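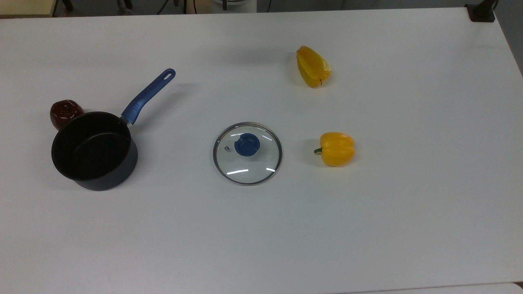 I own five saucepans and I use one of them. The other four came as part of a set, and I have been suspicious of sets ever since. So when Nazma Abeysekara told me over lunch that everybody in her building had switched to small nonstick pans with colored handles and that it had changed how they cook, I asked her what had changed, exactly. She said she makes more soup now.

Fine. More soup. I bought the pan.

My first question was about the blue handle. A royal blue handle tells me that someone in an office decided I'd like a happy kitchen. The lid has a blue knob to go with it, in case I lose track of which lid goes with which pan. I will admit there is a hole near the end of the handle, and a hole is a thing I can use. I have one hook left on the wall by the window.

Then the inside. Every nonstick pan I've had was wonderful until it wasn't. My last one, a Climisness, came with a leaflet promising 2000 uses. I got one good November out of it and then eggs started holding on like barnacles. Rajitha Patwary says I ruin them myself by using a fork, and he may have a point, but I'd like to meet the person who goes through 2000 dinners without once picking up a fork in a hurry.

The glass lid I was ready to complain about too. People say you can watch your food through it. You can watch steam through it. After two minutes of simmering every glass lid I've ever owned has been a fogged-up bathroom window, and you lift it to check the rice like you always did.

Anyway, the peppers. I had two yellow ones, and a recipe from the back pages of the Navaratnam community cookbook for peppers cooked down slowly with onion, vinegar and a little sugar. It's on page 78 if you have the same edition. The book says to use a "generous" pan. I don't think mine is generous. It's fairly deep, though, and two yellow peppers cut into strips look like a mountain until they've had ten minutes of heat, and then they look like a side dish for one person who isn't very hungry.

The book also claims yellow peppers are sweeter than red. I have doubts. I think they're milder, and people hear "mild" and say "sweet." With the sugar in there you'd never be able to tell, so I left the sugar out of this batch and used less vinegar. Nothing stuck. It was pleasant on toast. It did not change how I cook.

I washed the pan by hand, with a soft sponge, feeling watched. Rajitha wants me to promise I'll keep doing that. I told him I'd report back when I've made the rice, the oatmeal and Nazma's soup, which she still hasn't sent me the recipe for.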